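3.2 Pegboard task and fit classes

6 min read

The peg insertion task was the second of the two activities used in the Kekwood study of hole and peg fit.
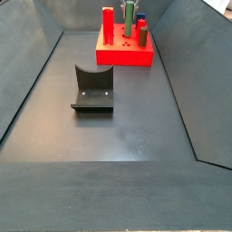

Figure 2. The pegboard in its enclosure: a red block with pegs of different shapes and colors, among them a long green cylinder and a short blue square peg.

Each trial began with a fixed layout of pegs and ended when the target peg was either fully seated or the time limit of 150 seconds had passed. A peg was scored as seated when its shoulder height above the block fell within 2 mm of the value measured by hand before the session. Trials in which a neighboring peg was lifted or tipped were kept in the data set and coded separately, following the scheme of Birkett and Hajdu.

The pegs differ in cross-section as well as in length, and the two factors were not fully crossed. The green cylinder is much longer than the blue square peg (Figure 2), so any comparison of round and square sections that relies on these two alone also compares lengths. We therefore report shape effects only within matched length groups. The tall red peg, with a groove down its front face, was treated as a class of its own and left out of the pooled model.

Crowding was recorded for every trial. Three of the shorter pegs – blue, red and dark brown – stand close together near the back right corner of the block, while the holes in front of the green peg are open. A target hole was coded as crowded if any occupied hole lay within one peg width of its rim. Color was not used as a predictor, although the short red peg is close in color to the block itself and raters working from still images reported lower confidence in its height.

In total, 1,913 trials were scored. Bloxham and Yeoman rated a shared subset of 600 independently, and disagreements were settled by Dunleavy, who had no access to the earlier scores. Most disagreements concerned partial seating in the crowded condition. Fit class was assigned from the measured clearance between peg and hole, using the Tindall gauge set – the nominal sizes supplied with the block were not used at any stage.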